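九月，早上六点四十

又没睡好。四点多醒了一次，看手机，看到昨晚的步数是2,927，差七十三步到3,000。App给我发了一个灰色的小圆圈，意思是没完成。我躺在床上想，要不要起来在走廊里走七十三步，后来想到那已经算今天的了，就没动。

计步这件事我做了快五个月，越做越怀疑。最开始是单位搞健康活动，发了一个Orkitz的手环，说每天记录，年底可以换东西。换什么一直没说清楚。起先的目标是一万步，我一个礼拜就放弃了，改成八千，再改成五千，现在是三千。目标每改一次，App都跳出一句“你真棒，正在找到适合自己的节奏”。我很想知道如果我把目标改成200步它会怎么说，大概也是真棒。

昨天做了个试验。手环戴在右手，从家门口走到菜市场，一路上推着买菜的小车，手扶着把手不怎么动。到了一看，几乎没涨。回来以后坐在沙发上择豆角，择了一大盆，它倒给我涨了不少。所以它记的是什么呢？是豆角。我把这个发现写在活动群里，有人回了一个笑脸，管活动的人回了一句“设备存在正常误差，请大家重在参与”。正常误差这个词我不太服气。秤要是这样，早就让人砸了。

再说睡眠那一栏。昨晚我明明两点还在翻身，它写我十二点零五分入睡，深睡占比良好，给了一个绿色的分数。我看着那个绿色的分数，头很疼。上个月有一晚我睡得特别沉，一觉到天亮，醒来嘴角都有口水，它给了个黄的，说我“恢复不足，建议放松”。我到底信它还是信我自己？按说应该信自己，可那天看完黄的以后，我居然真的觉得有点累，一整天没精神，下午还请了半小时假去楼下坐着。想到这里我有点生气，生自己的气。

中午

食堂吃的。茄子太油。隔壁桌在说Pretska那款代餐粉，说喝了一个月，精力好得不得了。我问是不是同时也不喝晚上那顿酒了，他们说对，也不喝了，还早睡了。那怎么知道是粉的功劳？没人接话，有人说你这个人就是什么都不信。也许吧。我是觉得三件事一起改，功劳不能全给要花钱的那一件。那个粉一罐要卖好几百，上面印着“每份含1,000毫克植物精华”，我拿过来看了半天，没看到是哪种植物。1,000毫克就是一克，写成一克就不好看了。

我自己也不是没上过当。前年买过Flerberg的护腰坐垫，广告上说坐三十天腰就直了。坐了三十天，腰还是那样，坐垫倒是塌下去一块。打电话去问，对方说要配合拉伸。我说拉伸的话我不要坐垫也可以做。对方说那是的，然后我们两个都沉默了一会儿。坐垫现在垫在阳台的花盆底下。

下午把体检报告又翻出来看。血脂那一项后面有个向上的箭头，很小。医生当时只说少吃油，多活动，半年后再查。就这么两句，没有分数，也没有颜色。我比较愿意听这种话，虽然听完也没怎么照做。少吃油具体是少多少，我没问，他后面还排着好多人。回来我查了网上，有说椰子油好的，有说椰子油最坏的，两边都列了一长串论文。我点开其中一篇，讲的是老鼠。

晚上九点

晚饭煎了豆腐，没怎么放油，粘了一锅，铲下来已经看不出是豆腐了。活动群里下午转了一篇《少油厨房从换锅开始》，说条纹锅能让多余的油流到沟里去，肉不泡在油里，所以健康。
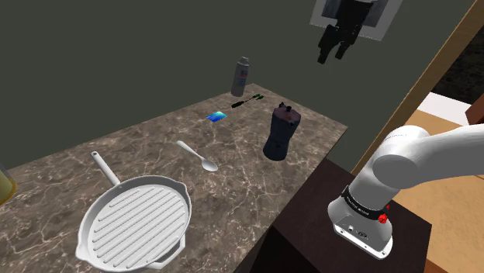
白色的条纹煎锅，旁边有一把白勺子。

锅是挺好看的。但是沟里的油也是我倒进去的，我少倒一点不就行了，何必先倒进去再请它流走。再说我家炒菜要翻，带沟的锅怎么翻，米粒和蒜末全卡在里面，洗的时候得拿牙刷。文章最后果然有个链接，点进去是团购，截止到今晚十二点。我看了一眼前几天那一团，也是截止到当晚十二点。

不过底下有一条留言我觉得有道理，说换什么锅都行，先把家里的油壶换个小的。油壶我家就有小的，以前装醋的，洗一洗能用。刚才去洗了，倒扣在水池边上晾着。能不能少吃油不知道，试两个礼拜，看那桶大的下去得快不快。我在桶身上用圆珠笔划了一道线，写了个“九月”。这个我信得过，线是我自己划的。

Szczepańska那本讲睡眠的书还在床头，借来三个礼拜，看到第四章。里面说睡前不要看屏幕，也不要老想着自己睡没睡着。第一条我做不到，第二条一读就开始想。书后天到期，要么续借要么还掉，明天去问问能不能续。

手环摘了，放在抽屉里充电。今天的步数没看。好吧，看了，差得远。楼下有人在放音乐，窗户关上还是听得见，也许下去走一圈。豆角还剩半盆，明天炒。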